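About > Who we are > Our story

Who we are

Trovo is a small company in Pickering with a simple question on the wall of the workshop, put there by our founder, Carol Pearce, in the week we moved in. It asks, "Would you let it do your washing up?" We have been trying to answer it ever since, and I'm afraid the answer is still "some of it, on a good day, if you're not too fond of the plates". But we are getting there, and we thought you might like to know a little about how, and who we are, and why we spend our working lives on jobs that most people would happily never think about again.

Carol started out in catering. She ran the kitchen and sandwich counter at Bisico, a family firm that sent out 300 packed lunches every morning to offices and building sites, and she did it for long enough to know precisely which parts of the work wore people out. It was seldom the cooking! It was the lifting and the putting down, the same turn of the wrist over and over, the trays, the lids, the wiping. When she left she had a bad shoulder, a good address book and a strong feeling that machines ought to be able to help with this sort of thing by now. She went looking for one that could and came home rather cross.

So she found some engineers (four of us to begin with, sharing one kettle) and we set to work in June, in a unit with a roof that let the weather in. We are a bigger team these days and the roof has been seen to.

What we do

We take ordinary chores, from the kitchen, the laundry and the shop floor, and we find out whether a robot can do them properly. Then we tell people the truth about it. Some of our customers are shops and canteens wondering whether to spend their money, and quite often we send them away with it still in their pockets. Others build robots themselves and want somebody patient to try them on real things, with all the creases and soft bits left in.

Food is where we have put most of our hours, and sandwiches most of all, which Carol says serves her right. A tin is easy. It is the same shape every time and it doesn't mind being held. A wrapped sandwich gives when you squeeze it, the film slides about, and the filling has ideas of its own. Press too hard and you have spoiled somebody's lunch; too gently and it is on the floor.

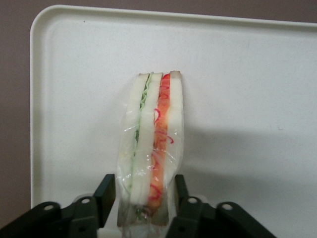

Sandwich work at Trovo: three slices of white bread, plenty of filling and a gripper finger to either side.

Our longest piece of work so far is called Enon, after the village where Carol's grandmother kept a shop. Enon is our list of 130 everyday jobs, each written down plainly enough that anyone could try it on any machine and compare notes with us afterwards. Wiping a table is on it, and pairing socks, and filling a shelf from a box with the oldest stock brought to the front. As things stand, we would trust a robot with 30 of them while we went off to make the tea. The rest need a person close by, and a fair few of them (fitted sheets, I'm looking at you) we can't get done at all.

Can machines do the chores yet?

People ask us this at every open day, usually with a hopeful look, and we never like to disappoint them. In a tidy place, with the same things arriving in the same way, yes, a good deal can be done. In your kitchen after Sunday lunch, no, not yet. Homes are hard because every one of them is different and nothing stays where it was put. We do think it will come, bit by bit, and we'd sooner be slow and believed than make a lot of noise.

If you have a dull job you'd like us to try, do write and tell us about it, or come and see us in Pickering. There is generally cake.

Page last updated 2023-03-12

4 comments | 30 shares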